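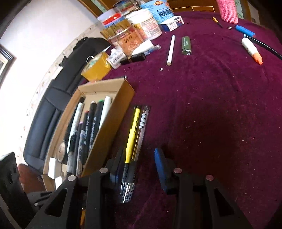

A reader in Kurorton wrote in to ask why anyone would bother testing a moving average crossover by hand when the charting package will do it in a second and print a profit figure at the bottom. Fair question. The answer is that the profit figure is usually rubbish, and you won't see why until you've done the sums yourself at least once.

How to test a crossover rule on paper before you put money on it

You will need a price history for one currency pair, a spreadsheet, and a couple of evenings. Daily closes are fine. I'd stay away from five-minute data for a first attempt, as the spread eats everything and you'll learn nothing except that the spread eats everything.

Step 1. Get the prices and check them

Download as many daily closes as your broker will give you. Mine gave me 1,769 rows. Sort them oldest first. Look for repeated dates, blank cells and any day where the price jumps by an amount you don't remember hearing about. Free data is often wrong, and a single bad close can hand your rule a wonderful trade that never existed.

Check what time the broker calls the end of the day as well. Two brokers can show different closes for the same date simply by being in different time zones. Pick one source and stick with it.

Step 2. Write the rule down first

Write it in plain words, before you look at the chart. For instance: buy at the next day's open when the 14-day average closes above the 71-day average, and get out at the next day's open when it closes back below.

Why 14 and 71? No good reason at all. That is why I like them. The popular pairs of numbers get treated as if the market had agreed to respect them, and I've yet to see anyone show their working. If a trend rule only makes money at one exact setting and falls over one notch either side, you have found a coincidence.

Step 3. Add the averages

Put the closes in column B. In column C, average the last 14 closes. In column D, average the last 71. Leave the early rows blank until there are enough prices to fill the window. Use simple averages to start with. The exponential sort reacts a bit faster, and people argue about it a great deal, but it won't rescue a bad rule.

Step 4. Mark the crossings

In column E, put a 1 when C is greater than D and a 0 when it isn't. A trade starts where the column goes from 0 to 1 and ends where it goes back.

Then move every entry and exit down a row. This is the bit most people get wrong. You only know the close once the day has finished, so you can't buy at it. Plenty of the lovely results posted on forums come from skipping this one row. You'll need the opening prices too, so go back and fetch them if you left them out.

Step 5. Take off the costs

Subtract the spread from every trade. Use the spread you really pay, including the ugly one late on a Sunday evening, and not the "from" figure in the advert. If you hold overnight, you'll be charged or paid interest as well. Look it up for your pair and your direction. Brokers tend to put it several menus deep.

My own test produced 16 trades. Before costs it looked like a small living. After costs it looked like a hobby.

Step 6. Be rude about the result

Delete the best trade and add it all up again. If the profit vanishes, your rule is one lucky ride and a lot of small losses. That may still be worth having, but could you have sat through the losses while waiting for it? I doubt I could.

Then split the history in half and test each half alone. Mine did well in the first and lost in the second. I've seen the same thing described as "market conditions changing", which may be true and is no help whatever when you're deciding what to do next week.

Last of all, compare it with doing nothing.

What about the paid signals?

I get asked about the Curkov and El Idrissi services. I don't subscribe to either. Ask any seller for the full list of trades, losers included, with times, and put it through steps 5 and 6. If they send you a screenshot instead, keep your money.

The blank version of my spreadsheet is on the Irkden downloads page. Column F is for notes and can be ignored.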